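Labeling Subtasks in a Two-Arm Laundry Episode

Ekaette Bashir, Musodero project notes, updated in July

If you've trained a policy on long demonstrations, you know the feeling: the thing nails the first grab and then wanders off. Splitting episodes into subtasks helped us more than any change to the network, and it's a really fun afternoon once you get going! This page walks through the way we do it for the washer and basket task. You'll need the Trotetti viewer and a set of synced episodes. Ours has 66 of them.

Step 1. Open an episode and load the head view next to a wrist view. Scrub through once at double speed without touching a key. I know, it's tempting to start marking right away, but you'll place better boundaries after you've watched the whole thing.

Step 2. Write your label list before you mark anything. Ours is short:

basket_move
reach_drum
cloth_transfer
basket_hold
unclear

Step 3. Pull a few stills from different points and try the list on them. If two people pick different labels for the same still, the definitions need work (ours went through plenty of rewrites).
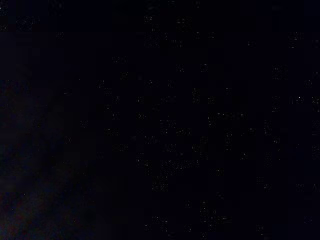
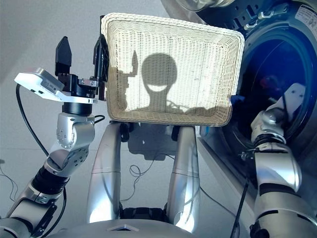
The second still has the right gripper reaching toward the open drum.

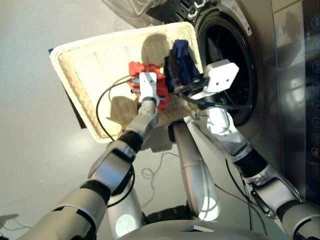
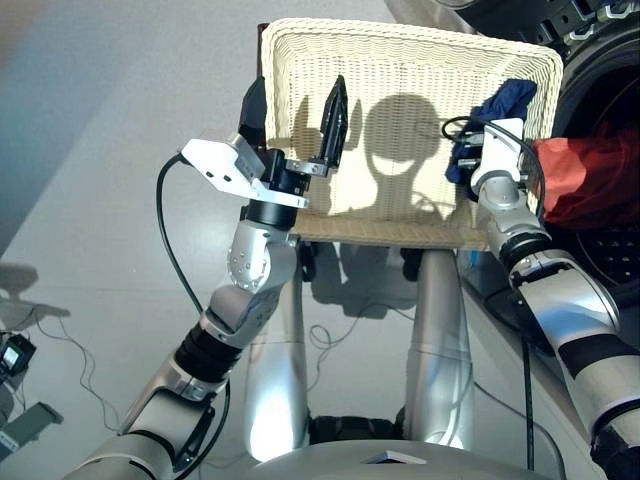 Step 4. Mark the boundaries. We put a boundary where the contact changes: a gripper closes on the rim, lets go of it, or touches cloth. Arm speed looked like a nicer signal on paper, but people slow down in the middle of a reach all the time, and you end up with tiny useless segments. Contact is so much steadier.

Step 5. Mark each arm on its own track. One arm can hold the basket while the other works on the cloth, and a single shared label throws that away. Two tracks take longer to fill in, but the payoff in training is lovely.

Step 6. Use "unclear" freely. It masks the loss for that camera only, so the other views still count. Don't stretch a neighboring label over a stretch you can't read.

Step 7. Export and run the checker:

esgate check --tracks 2 --min-len 600

The minimum length is in milliseconds. Anything shorter gets flagged, and most flags turn out to be a double key press. Fix those by merging into the longer neighbor, then export again.

For training, we feed the label of the current segment in as a short text prompt and let a small head predict when to switch. Start with the labels frozen and get that running first. The Idahosa branch has the switching head if you want to try it, and I'd love to hear how it does on tasks with more than one basket.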